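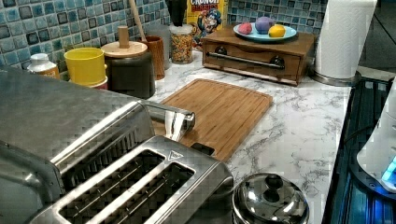 *2 min read*

Parviz Esfahani kept his household's appointments on paper until last October, when the school, the dentist and his employer all began sending invitations by email. He now uses Petek, a shared calendar made by Ollberg, a software firm in Tronderden.

Petek puts several calendars on one page. Each person gets a color, and changes reach the other phones within 3 minutes. The free version holds 200 entries. Esfahani reached that limit by spring and started deleting old ones.

"I didn't want to pay for dentist visits," he says.

Repeat events are the weak point. Move one swimming lesson and the whole series moves with it. Brenda Clegg, who runs support at Ollberg, says more than 80 users have written in about it. A fix is being tested. 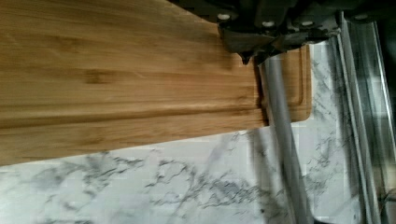
*Bamboo cutting board with a juice groove.*

Import works with most mail programs, but reminders have to be set again by hand. Esfahani had 70 of them. He did half and left the rest.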